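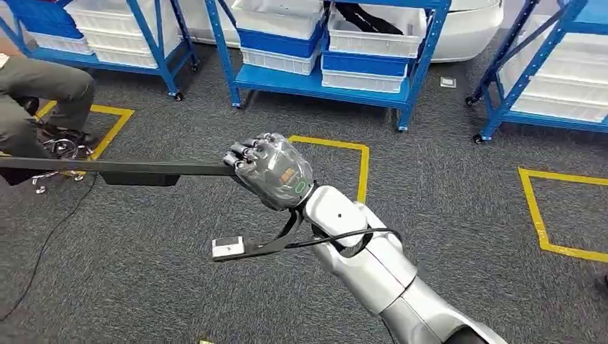
**Which tape should be used to mark squares on carpet tiles?**

Low-tack cloth tape, 50 mm wide, for anything that has to come up again within a few months. Ordinary floor-marking vinyl is made for sealed concrete and tends to lift at the corners on a woven surface.

## What you need

- Cloth tape. We buy Randitz 2882 in yellow, which shows up well on dark carpet.
- A steel tape measure and a long straight edge
- Tailor's chalk
- Scissors, or a knife and a cutting board
- A hand roller (Farnard make a cheap one with a rubber face)
- A vacuum cleaner with a flat floor head

## Setting out

1. Move chairs, bins and anything else on castors off the area. Vacuum twice, the second pass at right angles to the first.
2. Pick one straight tile joint as the base line and chalk along it. Don't measure from the wall — few walls are straight enough.
3. Mark the inside corners of the first square, 60 cm apart.
4. Measure both diagonals. If they differ by more than a few millimetres, shift the two far corners and measure again.
5. Repeat for the remaining squares, always measuring back to the base line. Measuring from one square to the next carries any error along the row.

All dimensions are to the inside edge of the tape. Write this on the floor plan, or the next person will measure to the outside.

## Laying the tape

Cut each strip before you kneel down. On a 60 cm square, two strips run the full outside length and the other two butt up between them. Overlapped corners are quicker, but the double thickness catches castors.

Lay the strip from one end and let it drop onto the chalk line. Do not pull it taut: stretched tape creeps back overnight and opens a gap at the joint. Press by hand, then roll from the middle outwards. Keep tape off the tile joints where you can. If a tile has to be lifted later, a strip bridging the joint must be cut first.

Leave the finished squares free of traffic until the next morning.

## Chairs

A five-castor base needs more room than the seat suggests. If a square only marks where a chair belongs, some overhang is acceptable. If the whole base must stay inside, measure across the castors at their widest and add a hand's width on each side.

## Taking it up

Peel slowly, folding the tape back flat on itself. Residue on nylon pile comes off with Sakamoto citrus gel on a white cloth — test it on a spare tile. The room at Gikau had 29 squares down until October, and the only marks left were at corners where the tape had been doubled.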